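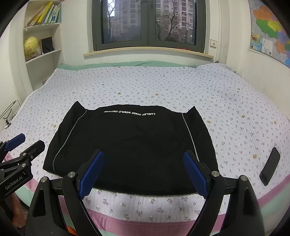 怎么把一家人的疫苗记录理清楚(搬家转学前先做这件事)

去年六月我们从一个城市搬到另一个城市,孩子要转学,学校发来的入学材料清单里夹着一行小字:“请提供完整预防接种记录。”我当时心想,这还不简单,小本本不就在抽屉里嘛。结果翻出来一看,封皮泡过水,中间有两页粘在一起,最后几针根本没往上写,因为那几次是在另外一家门诊打的,人家给的是一张热敏纸小票,字都快褪没了!

后来我前前后后折腾了好一阵子才弄齐。这篇就把我的办法从头到尾写一遍,照着做应该能少跑几趟。先说明一下,我不是医生,什么针该补、隔多久补,一定要问接种门诊的医生,我只管教你怎么把纸和信息弄整齐。各地规定也不太一样,以你当地的通知为准。

先准备这些东西

不用买什么高级货,家里大概都有:

一个带拉链的文件袋,A4能平放进去的那种
透明插页袋,一人一种颜色的标签贴
一支黑色签字笔(别用铅笔,别用可擦笔,我吃过亏)
能扫描的手机
全家人的证件,包括小时候用过的曾用名、旧证件号,如果有的话

最后这一条很多人会漏掉。我家老二出生的时候上户口晚,最早的几针登记在“某某之子”名下,证件号那一栏是空的。系统里他就成了两个人,一个只打过出生时的针,一个只有后面的针。找这个找得我头都大了。

第一步:把纸全都翻出来

先别急着整理,先找。接种本、门诊小票、出生医院的出院小结、幼儿园体检表、以前打印过的接种证明、出国时用过的黄皮本,通通翻出来堆到一张桌子上。

容易藏东西的地方我列一下,都是我或者朋友真翻出来过的:旧手机壳后面、病历袋夹层、绘本里、老人家的饼干铁盒、车里的手套箱。我婆婆的饼干盒里居然有我先生小时候的接种卡,纸都发黄了,但是字清清楚楚,蓝黑墨水写的,比我那张热敏纸强太多。

大人的也要找。很多人觉得接种记录是小孩的事,其实大人打过的破伤风、乙肝、流感,有伤口的时候医生第一句就问“上次破伤风什么时候打的”,十个人里面大半答不上来,我以前也是。

第二步:热敏纸先抢救

热敏纸一定要优先处理,别等。今天晚上就拍。我的做法是这样的:

找一张深色的垫子铺在桌上,小票压平,白天靠窗拍,关掉闪光灯。闪光灯一打,中间就是一团白,什么都看不见。拍完立刻放大看一遍,疫苗名称、批号、日期、接种部位、门诊名称,这几样能不能认出来。认不出来的换个角度再拍。

有的小票已经淡得只剩影子了,可以在手机相册里把对比度拉高,有时候能救回来一点。千万不要拿吹风机去吹,也别用熨斗!热敏纸遇热会整张变黑,我在网上看到有人说能显影,真试了的人(就是我)损失了一张小票。

也别直接往热敏纸上贴透明胶,时间长了胶底下的字会先没掉。拍好以后再复印一份到普通纸上,原件单独装一个袋子。

第三步:给每个人做一张总表

手写也行,电子表格也行。我自己用表格软件,打印出来放文件袋里,改动多了再重新打一张。

表头我是这样设的:

日期(年月日写全)
疫苗名称(照原记录抄,别自己简写)
第几剂
批号
接种门诊
凭据在哪里(本子第几页、小票、系统打印件)
备注

“凭据在哪里”这一栏是我的邻居Encarnación教我加的。她家搬过好几个国家,孩子的记录是三种语言,要是没有这一栏,光有一张自己做的表,学校和门诊都不会认,人家要看原始凭据。你有这一栏,人家问到哪一针,你一翻就能翻出来。

抄的时候有几个坑。

日期的写法。国内是年月日,有些国家是日在前,有些是月在前。05和06碰到一起真的分不清谁是月谁是日。我的办法是看前后两针的间隔,再看门诊的开诊日,还是拿不准就在备注里写“日期格式待确认”,不要硬猜。

疫苗名称。同一种疫苗,商品名、通用名、英文缩写可能长得完全不一样。联合疫苗更麻烦,一针里面含好几种成分,你要是按照自己的理解拆开来抄,很容易重复或者漏掉。照原样抄,让医生去对。

第几剂。有的小票不写剂次,只写名称和日期。这种也别自己补,空着,备注写上。

第四步:去门诊核对

总表做好以后,带着它去你现在住的地方对应的接种门诊。我建议提前打个电话问清楚三件事:哪天办理查询和补录、要不要预约、外地记录认什么材料。我第一次没打电话,星期天跑过去,门关得死死的,带着两个孩子在门口吃了根冰棍就回来了。

第二次我学乖了,一早过去,拿到的号是71。听着吓人吧?其实前面好多是来打针的,走得挺快,查记录的窗口排在另外一边,我白白在打针那条队里站了半天。所以到了先问一句导诊台,别看见队就排!

跟窗口说话也有窍门。不要一上来就讲故事(我从哪里搬过来,本子怎么泡的水),窗口很忙。直接说:“我要核对孩子的接种记录,外地有几针系统里可能没有,凭据都带了。”然后把证件、总表、原件一起递过去。总表放最上面,没对上的那几行提前用荧光笔画好。

工作人员对的时候,你就在旁边用铅笔(这里可以用铅笔了)在总表上打勾,对上一条勾一条。对不上的当场问清楚:是要回原门诊开证明,还是凭手上的小票就能补录,还是需要医生评估以后再决定。问完写在备注里,别相信自己的记性,出了那个门你就忘了。

我家老二那个“两个人”的问题,就是在窗口合并的,要出生证明加户口本。如果你家孩子也改过名字,或者最早登记的时候没有证件号,这两样一定带上。

第五步:原门诊已经不在了怎么办

这个情况比想象中多。我一个同事Trinh Đoàn,小时候打针的卫生所早就拆了,接手的单位换了两次。她的路子是这样走的:先问当年所在街道现在归哪家门诊管,再打电话过去问有没有接收老档案,报姓名、出生年月、家长姓名,请人家帮忙翻底册。电话打了好几通,态度要好,因为翻老册子真的很费工夫。最后给她翻到了一部分。

实在找不到的那部分,就老老实实告诉医生“没有记录”。不要凭印象说“我妈说打过”。医生会按他们的规程来判断,有些可以抽血查抗体,有些就直接按没打过来安排,这些都是专业的事,你把“有凭据”和“没凭据”分清楚,就是帮了大忙。

第六步:要翻译的,早点动手

如果你是要出国,或者孩子要进国际学校,一般还需要外文版本。这里我踩过的坑是:自己翻的人家不收。先问清楚对方要什么,有的学校有自己的表格,要医生签字盖章,你拿一份漂漂亮亮的翻译件过去一点用都没有。

学校给的表格,先复印几份空白的,拿复印件打草稿,确认没问题再誊到原表上。我填坏过一张,日期写错一格,涂改了,被退回来重填。

如果要找翻译,把你的总表一起给他,让他照着原件的疫苗名称译,并且在旁边保留原文。翻译回来以后逐条对日期,这一步不能省。我们那次翻译件上有一条日期的年份错了,孩子还没出生就打了针!

第七步:备份

纸质的一份,放文件袋。扫描件放两个地方,一个在家里的硬盘上,一个在你信得过的网盘。文件名我这样起:姓名,空格,内容,空格,年份。别叫“扫描1”“扫描2”,过半年你自己都不知道是什么。

扫描件里有证件号,发给别人的时候注意一下。班级群里要交材料,别图省事往群里一丢,私发给老师就好。我现在发之前都会加一行水印文字,写明“仅供入学使用”,手机自带的编辑功能就能做。

家里老人的也顺便扫了吧,我爸妈那两份就是我一个晚上搞定的。老人家去打流感疫苗或者别的什么,回来让他们把小票拍照发给你,你往总表里加一行。我爸一开始嫌烦,后来他自己去门诊,掏出那张表往台子上一拍,特别神气。

关于提醒

打完一针以后,下一针什么时候打,医生一般会写在本子上或者口头告诉你。当场就记进手机日历,提醒设两个,一个提前5天,一个当天早上。提前那个用来预约和调班,当天那个用来提醒带本子。带本子这件事真的,我有一回人都到了门诊门口,本子在家里鞋柜上。

如果到日子孩子发烧了或者有点不舒服,先打电话问门诊要不要延后,别自己决定。延后了也要写进备注,写清楚是哪天问的、对方怎么说的。

大概要花多少钱多少时间

我自己的账:文件袋、插页袋、标签贴、复印打印,再加上来回的车费,花了100块,翻译不算在里面,翻译价格各家差很多,自己多问两家。时间上,翻箱倒柜一个晚上,做表一个晚上,跑门诊两次,打电话零零碎碎。如果原门诊在外地,还要等对方把材料寄过来,所以千万别等到开学前一周才想起来。放暑假那阵子门诊人也特别多,能早就早。

大家常问我的几个事

“电子记录都有了,纸本还要不要留?”我留。系统里查得到当然方便,可是跨地区、跨国的时候,对方经常就是要看那个本子。占不了多大地方。

“本子丢了能不能补?”一般可以,带证件到现在的接种门诊问,补出来的本子会按系统里的记录打印。系统里没有的那些,还是得靠你手上的凭据。所以小票别扔!

“双胞胎怎么弄?”我没有双胞胎,我朋友有。她给两个孩子用不同颜色的插页袋,去门诊的时候一个孩子办完、材料全收好,再拿出第二个孩子的。有一次图快一起递过去,批号抄串了,回头改了老半天。

“大人以前完全没记录怎么办?”从今天开始记就行,表格第一行可以就是下一针。以前的能想起来在哪打的,就打个电话问问,想不起来就空着。

有别的情况可以在下面留言,最好写清楚你在哪个城市、孩子多大、缺的是哪一类材料(别贴证件号和全名啊)。总表的空白模板我放在文末了,表头就是上面那几栏,打印的时候选横向,竖着打备注那一栏会窄得没法写字。

空白模板

姓名:
出生日期:
曾用名或旧证件号:
药物或食物过敏:
现在的接种门诊和电话:

日期 / 疫苗名称 / 第几剂 / 批号 / 接种门诊 / 凭据在哪里 / 备注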